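Ticket 213 – Persiana del despacho atascada
Abierto por: Adoración Urquijo
Asignado a: Ubaldo Negri

Baja hasta la mitad y ahí se planta, como yo los viernes. Reinicié el mando Leone: parpadea, nada más.

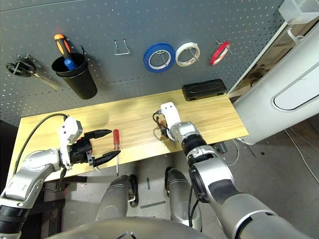
Destornillador de mango rojo, en la mesa.

Ubaldo: Motor bien. El final de carrera estaba a 600 mm. Lo subo a 100 – sigue igual.
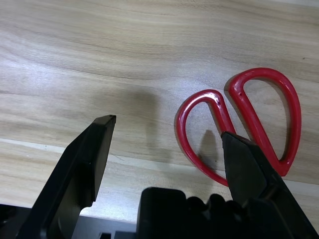

La cinta de recogida está deshilachada y se traba en la polea. Pido otra a Wustar. Para sanear la punta valen las tijeras de mango rojo. Queda pendiente.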